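## 4. Block stacking exercise

Work in pairs. One person runs the pendant and the other watches the arm with a hand near the stop button. Swap after each finished stack.

1. Check that the arm is in its home pose and the speed slider is at 10 percent.
2. Open the program `stack_2213` from the Rindico club folder. Save a copy under your team name before you change anything.
3. Set out the cubes for the bottom row. Leave enough room beside them for the open fingers to pass.
4. Put the spare cubes farther back, clear of the arm's path.
5. Jog the gripper over the first cube you want to pick. Keep the fingers pointing straight down and save the point as `pick_1`.
6. Raise the arm and save a second point directly above it as `above_1`.
7. Teach the place point over the bottom row the same way. Lower in small steps for the last part of the move.

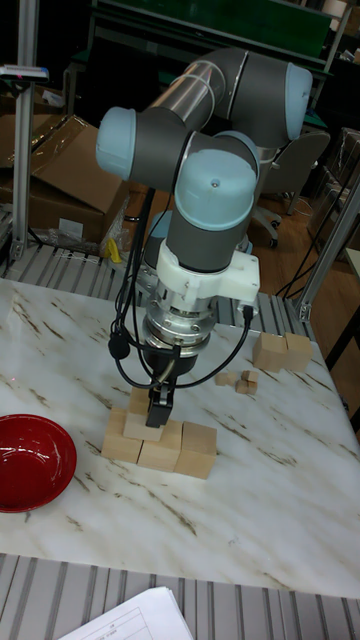

*Figure 4. Gripper over the top block, with three cubes in the bottom row.*

8. Run the program one line at a time. If a finger touches a neighboring cube, stop, raise the arm and teach the point again.
9. When a full run goes through cleanly, write your place height on the team sheet.

**Note:** Always approach and leave a block vertically. A sideways move at stack height will knock the row over.

**Caution:** Keep hands off the table while the program is running, even at low speed. To straighten a cube, pause the program first and tell your partner.

If the pendant shows error 1606, the gripper has closed without reaching its set width. Open it, check the pick point and start again from step 5. If the error comes back 2 times in a row, ask Gunārs Priedītis before going on.

Teams entering the Krūmiņa round should finish this section by Tuesday. Section 5 covers stacks with a third layer.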